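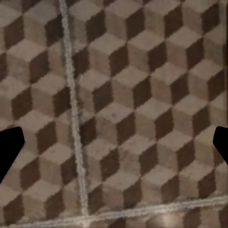 Two Grippers, One Simulated Bathroom

Sat 16 May

Iker Robles and I have been putting off the gripper comparison since April, mainly by finding other things to call urgent. The short version of the question: do we keep the Flureck fingers on the simulated humanoid, or switch to the Murín set, which has a nicer data sheet and a worse manual? The room is the Trornitz bathroom model. It was picked by Raquel Guerreiro, who wanted "somewhere with awkward surfaces and no kitchen in it," the whole team being sick of kitchens.

The rules were simple. Same arms, same controller, same starting poses, 100 runs per gripper. A run ended when the robot finished the job, gave up, or wandered into the plumbing. Everything went through the Ikton controller with the default gains, which Iker calls conservative and I call asleep.

The wrist view turned out to be the first real argument. Flureck's fingers are plain and dark, and against a busy floor you can pick out the tips without much squinting. Murín's default model is a tasteful mid-brown. Put that on top of tumbling-block tile and the tip detector starts seeing fingers in the grout. We recolored it and moved on, with a note in the log that I have since been asked to rephrase.

The head view was better behaved. It gives the controller both arms at once, and it gives the rest of us a fine view of whatever is about to go wrong. 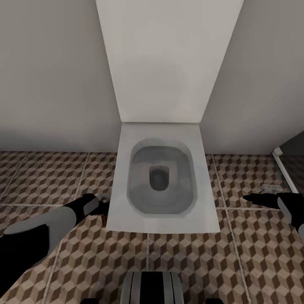 Both arms forward, one gripper on each side of the toilet. The bowl makes a decent obstacle, being pale, boxy and exactly where you want to put your elbows.

Reaching down beside the fixture is where the two sets parted ways. Flureck's fingers are slimmer at the base and got into the gap on the left without the wrist having to twist. Murín needed the extra turn, and on 11 runs the planner decided that the extra turn was best done through the wall. The simulator objected each time. Iker would like it known that the planner was his and the wall was Raquel's.

Closing force was closer than I had bet on. Murín is smoother through the last part of the stroke, and on small flat objects it slipped less. On anything round it had a habit of squeezing the object out sideways, like a kid with a bar of soap. Flureck just clamps down and hopes — crude, but you know where you stand.

Then there was timing. The controller logs 3,000 samples per run, and I have now looked at more of them than I ever planned to. Flureck settles quickly and buzzes a little. Murín takes its time and arrives quietly. Raquel prefers the quiet one. Raquel also doesn't have to wait for the batch to finish.
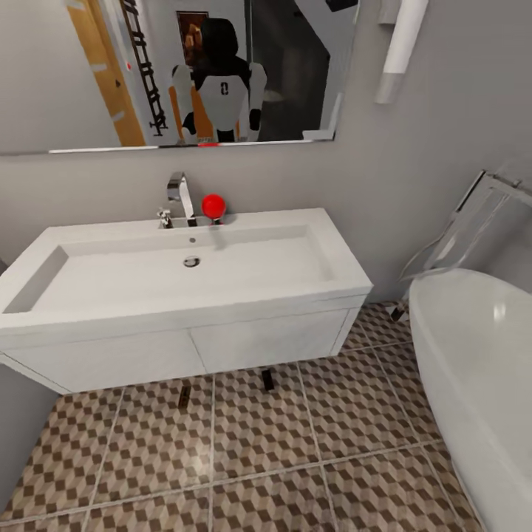 So we are keeping Flureck for the general work and holding on to Murín for the flat-object tests, a compromise that pleases no one and therefore got approved before lunch. There are 4 open tickets against the Ikton wrapper, all of them mine. The worst is a rounding problem in the finger width command that leaves the grippers a hair more open than asked. It affects both sets equally, so the comparison stands, or at least leans.

Next up is the camera mount. Iker wants to tilt the wrist view forward a few degrees and I want to leave it alone until the detector has been retrained. We have agreed to try it his way first and then mine, and to argue about the order of the columns in the spreadsheet afterward.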